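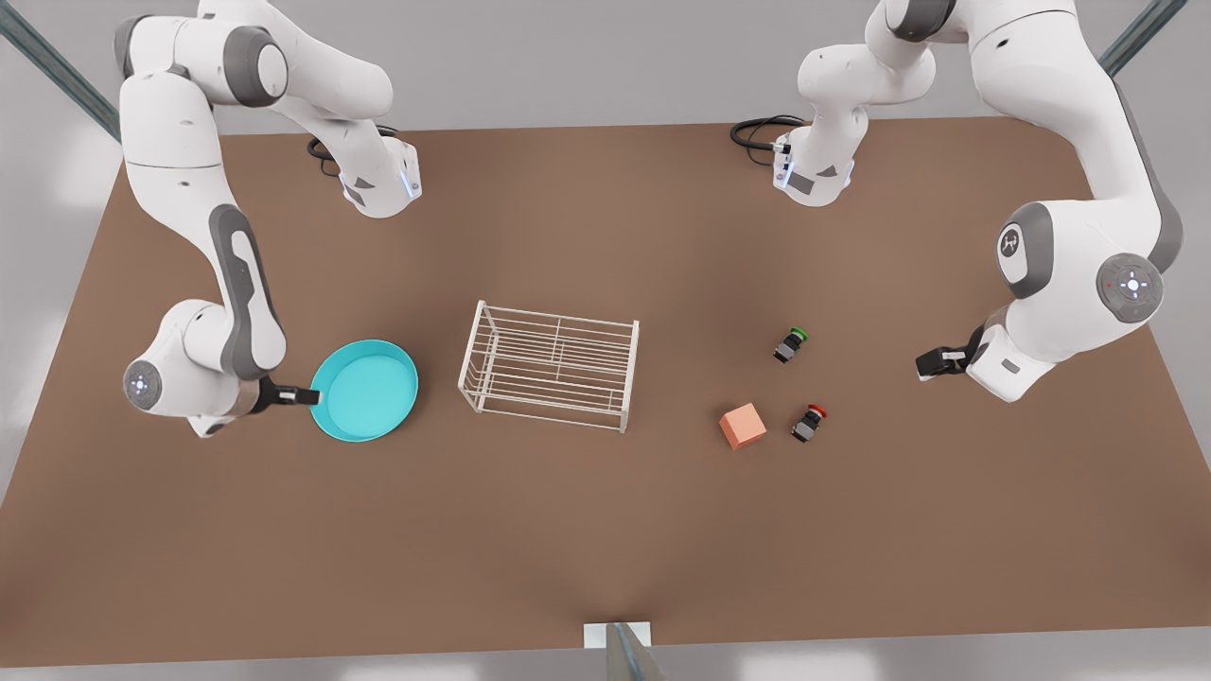 **Bostham Highways Office, Temporary Closures Section**

The Office gives notice that Jelínek Road is shut between the ford and the Jolis turning. Drivers must follow the signed route through Pledico, a distance of 3 miles.

The Office has received 293 letters stating that the signed route returns to the ford. An inspector was sent along it in April and has since reported from the ford on three occasions. His fuel claims have been paid.

Residents ask when the road will open. The surface was laid last winter and is sound. The far end has not yet been found. Until it is, form 848 should be completed by any household expecting visitors, and lamps should be left lit after 9 p.m.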